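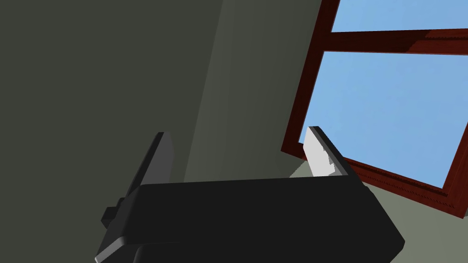

**Grip-loss fault, Prata cell: notes for Dilbridge talk**
Saturday, April 19, 2025. 12 min plus questions.

**1. What happened**

- Policy trained for Killel, run in simulation first. 1000 episodes, fixed seed list.
- 107 ended with the controller reporting a held object and the jaws holding nothing.
- No alarm in any of them. The arm carried on to the place pose and logged a success.
- Pause. Let people read the number.

**2. How it was found**

- By accident. Someone replayed episode 2675 from the older batch to check lighting and saw the jaws open at the end of the lift.
- The success check looked at arm pose only. It never asked where the object was.
- Say plainly that the check was ours — Drellora supplied the gripper model and the model was fine.
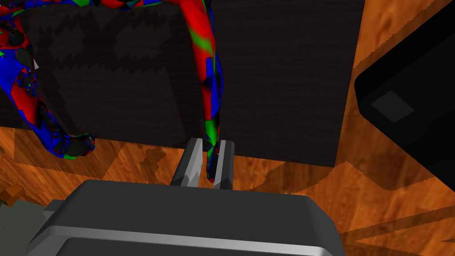 **3. Cause**

- Grasp flag was set on first contact at either finger and then latched. One finger brushing the object was enough.
- Soft or looped shapes are worst. They touch early, then shift while the jaws are still moving.
- Release command cleared the flag. A slip did not.
- Timeout on jaw width was there but commented out. Don't dwell on this unless asked.

**4. Changes**

- Flag now needs contact on both fingers for 4 consecutive control steps.
- Flag drops as soon as either contact is lost. Arm stops and holds pose.
- Success check reads object position as well as arm pose.
- Old results withdrawn from the Killel report. Rerun due in May.

**5. Safety point**

- On real hardware the same fault means a dropped part and an arm travelling as if loaded. The payload setting would be wrong for the whole move.
- Hardware trials stay on hold until the rerun is reviewed.

Likely question: why not use motor current? Answer — too noisy at low grip force. Spare slide has the plot.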